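3.2 Cup and coaster

The second everyday activity we consider is the setting down of a drinking cup on a coaster. We chose it for its simplicity: only two objects take part, and people who live in shared flats do it many times a day without thinking. In the Clestside household diaries it was mentioned in 283 entries out of 600, more often than any other activity at the table. Demirtaş (2016) treats it as part of laying the table, but we prefer to keep it apart, as it also happens between meals.

Both objects are light and cheap. The cup is of blue translucent plastic, wider at the top than at the base, with a rolled rim of a paler tone. The coaster is a flat grey disc with a mottled surface. No plates or cutlery belong to this activity. In the Vultesent list of table objects both are placed in the group "small, without handle". 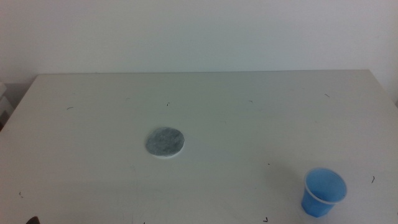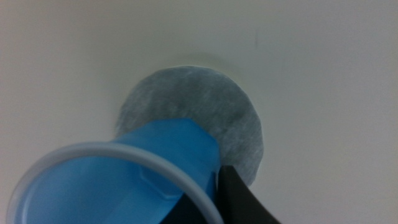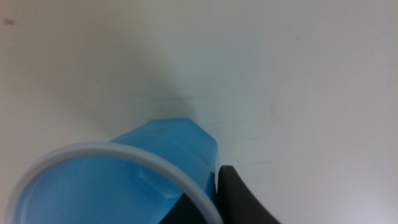
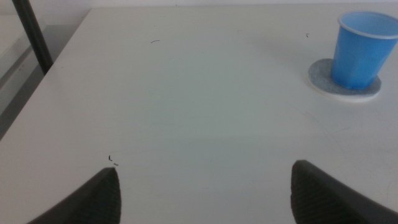 Figure 4. The blue cup in four views. In the first view cup and coaster are apart; in the last one the cup stands on the coaster.

We count the cup as placed when it is upright and its base rests on the coaster. It does not need to be in the centre. The coaster is noticeably wider than the base of the cup – a part of it stays visible in front – and this leaves room for small differences in habit. In the Jerbridge interviews, 90 answers concerned the coaster, and many of them said that a cup near the edge of it is still "properly put".

A more difficult question is where the activity begins. Some authors start with the first touch of the cup, others with the moment it leaves the table. We follow the first choice, also for the activities in Section 3.3, where the coaster is put away after use.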